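Notebook, May, morning session

Kettle on at ten past eight, and a good long look at the precinct returns before anyone else got in, so let me put down what I have while it's still fresh in my head. We are working on the Grultow council runoff, the one where the second-round turnout dropped so sharply on the east side of town, and I do want us to be fair to everyone in it, including the Prins campaign, who have been very patient with our phone calls.

Returns

Total ballots in the runoff come to 2,634 by my sheet. Aurelia Bogdan went through the same scans last night and got the same number, bless her, so I'm happy to leave that one alone. The east side accounts for 1,027 of them. What I still can't square is the mail ballots. The county lists them by the day they were received and we've been sorting by precinct, and the two don't line up the way I'd like. There are 41 that I can place in the town but not in any precinct. I've put them on their own tab and colored the tab yellow, and please, nobody fold them back in until we've talked it over.

The margin is wide enough that they can't change who won. They could change what we say about the east side, though, and that is the whole point of the write-up.

Candidate statements

I reread the platform leaflets from both rounds side by side, and it was a pleasant hour, I must say. Prins talked about the bus depot and the water rates in round one, and then almost entirely about the budget in round two. The other leaflet hardly changed a word. My own feeling is that a lot of east side voters had turned out for the bus depot and didn't see it mentioned again, but that's a feeling, and I've written "feeling" next to it in the draft so I don't forget and start treating it like a finding.

Aurelia thinks the endorsement from the third-place candidate mattered more. She may well be right! It came late, and it read to me like something agreed over the phone in a hurry — all thanks and unity and not one promise. We should get the dates down properly before either of us gets too attached.
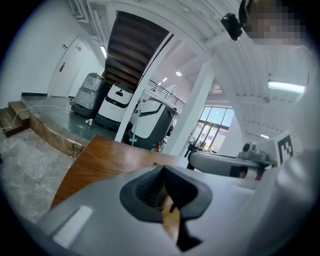
Still to do

Ask the county clerk how the received date gets assigned when an envelope comes in over a holiday.

Send Memo the coding sheet for the leaflets, with the 3 new categories, and ask for a second pass without looking at mine.

Find the first-round turnout for the Brelteo district, which I was certain I'd saved in the shared folder and have now hunted for twice. Aurelia, if you moved it, no hard feelings, just tell me where.

Redo the east side chart with the yellow tab left out, then once more with it in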